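Comparing head cameras for the mobile arm sim – wide or narrow?
Simulation and Controllers > Cameras

dineo_m
Posted 04/07/2020
Right, I've finally got the Bellum base driving round the simulated flat with an arm on top, and I'm having far too much fun with it! Next job is choosing the head camera. I've tried two so far: a narrow one at 70 degrees and a wide one at 99. Same controller, same start points, 400 runs each overnight.

The wide one found the kitchen doorway more often, but the grasping got worse – mugs come out tiny and the gripper closes early. Has anyone here settled on one or the other?

cerstead_abhi
Lovely stuff. I'd go narrow every time. You can always turn the head, and you can't get pixels back once you've spread them over half a room. Our parallel gripper at Cerstead went from hopeless to pretty decent on mugs just from swapping the lens.

lumturie_k
Can't agree with that, Abhi. Turning the head costs time, and if the base drives up close to a wall the narrow view gives the controller next to nothing to go on. Mine used to sit in a corner twitching left and right until the run timed out. Wide on the head, second camera on the wrist, done.

cerstead_abhi
A wrist camera is cheating, she asked about the head :) And twitching sounds like your controller, not your lens. Did you have any memory of past frames in there?

lumturie_k
Fair point, no memory at all at that stage. I'd still want the wrist camera though!

Viorica
What's the tilt set to, Dineo? I had mine level for ages and then dropped it 15 degrees. More floor in view and the driving improved straight away, on both lenses. Also worth checking whether your backdrop shows over the walls. My depth was fine but the colour network got very excited about trees.

dineo_m
Level at the moment, so that's tonight's experiment sorted – thank you! And yes, I've got trees over the walls as well. I hadn't thought of that as a problem. I'll try one set with a plain sky and one without, then do the wrist camera after that (sorry Abhi). Corner view from the sim below. 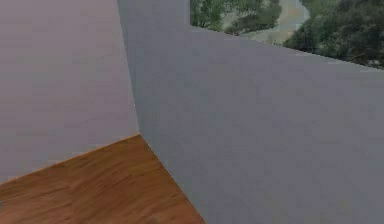

Two walls, a bit of floor and Viorica's trees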